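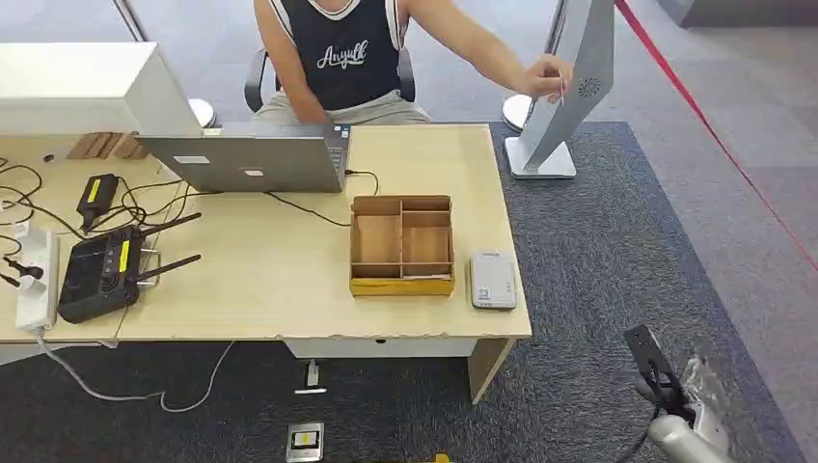 3.2 Ground rules for work at an occupied desk

We should say at the outset that the rules in this section are modest ones, and that most of them were written down well after people had begun to follow them. When the Zurkar project started in June, each of our sites had its own habits for letting a mobile arm work close to a seated person, and those habits were passed along by word of mouth, with all the small changes you would expect. The Saengthong site kept the arm folded whenever anyone reached for something. The Lillico site let it stay extended but slowed it down. Both ways had their friends, and we spent a good many pleasant hours arguing over them before we settled on the wording below, which every site has used since.

The first rule concerns the person. Anyone seated within reach of the arm is treated as a participant, whether or not they have a part in the task, and must have been told in plain words what the robot is going to do and how to stop it. A hand outside the task area still counts. In Figure 2, for instance, the seated person's right hand is on the edge of the tall panel device beside the desk, well away from the laptop and the cardboard tray, and a rule that looked only at the desktop would miss it altogether. Our operators are therefore asked to find both hands before each motion, and to wait if they can find only one. Where the head is out of view of the robot's camera, as it is in the same figure, the operator may not take consent from the video at all and has to ask out loud.

The second rule concerns cables, and we are afraid it is the longest in the Fivlow handbook. We had hoped at first to ask for bare desks, and we still think a bare desk is a lovely thing, but people who work for a living have chargers and adapters and power strips, and a rule that sends them home without these will be broken by lunchtime. So cables may stay. What we ask is that every cable be given one of two labels in the site sheet: "fixed", if it is held down along its whole run, or "free", if any stretch of it can shift. A tangle like the one on the left side of the desk in Figure 2 is entered as free in its entirety, and so is a thin cable that hangs down from the desk and loops across the floor, like the white one on the same side. The base may not cross a free cable. The arm may pass over one, provided the gripper is empty and closed.

The robot's own cables fall under the same rule. This was pointed out to us by the operators, a little reproachfully, after the first draft had left it out – a lead trailing from the gripper can catch on a tray or a drawer just as easily as anything that belongs to the desk. It is checked by hand before the arm is powered.

The third rule concerns boundaries. Rope barriers are a help in keeping passersby at a distance, and we encourage them, but they do not count as a safety measure in our sense of the term. A rope tells a walking adult where not to go and tells the robot nothing. Sites that use ropes must still enter the limits of the work area in the controller, and the limits must be drawn again whenever the desk or the furniture next to it has been moved.

We reviewed 2718 logged motions against these rules. Of these, 81 were marked by a reviewer as breaking at least one, and well over half of the marked motions came under the cable rule. Only 3 involved a hand that the operator had not found, and all of them were stopped by the operator before the arm had finished moving. We take some comfort in that, though we would not want to lean on it too hard, as the reviewers worked from the same camera views as the operators and may well have missed the same hands. A second, fixed camera has been added at Lillico for this purpose, and the results from it are given in Section 4.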